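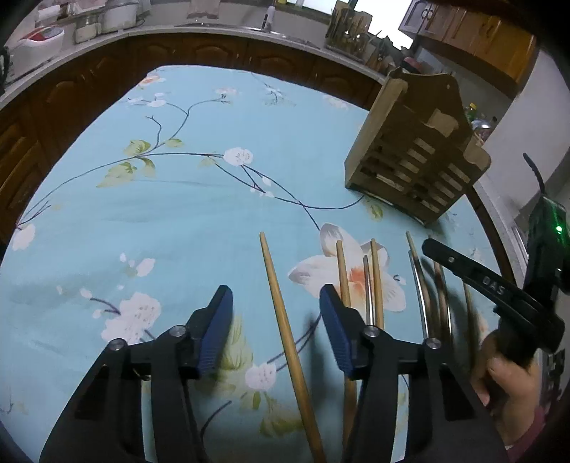
Ferry or bus to Hadness in July?

kaufmann_e
Two of us, staying in Allidell for a week. Is the ferry worth booking ahead?

Catriona K
Book it. The 9 a.m. boat sells out in July.

minoru125
I disagree. The bus takes 21 minutes longer and you get a seat without booking. It stops by the market too.

Catriona K
It skips the harbor though, and that's a long walk with bags.

kaufmann_e
We only have backpacks. Does the bus take cards?

minoru125
Cash only last summer.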